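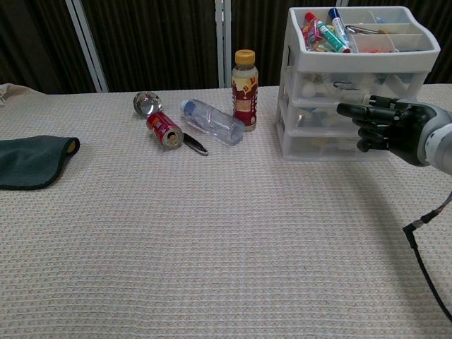
The robot's open hand in front of the drawer organizer at the Kastdale open day, June 12, 2022.

Demonstrations of household robots should publish their failures. I watched one at Kastdale for most of an afternoon, at a table with a can, two bottles, an ice cream scoop and a set of plastic drawers. The Pinasine team ran 20 trials and announced each success over a speaker. The misses went unannounced.

A drawer is a fair test. It slides on one axis, the pull is light, and the fingers have very little to hold. I would rather see 400 attempts logged in a plain table, with the cause of each miss, than one clean pull in front of visitors.

Lornora did this in February. Its log ran to 4 pages and listed grip slips separately from bad approach angles. It made dull reading, and I learned more from it than from the whole afternoon at Kastdale.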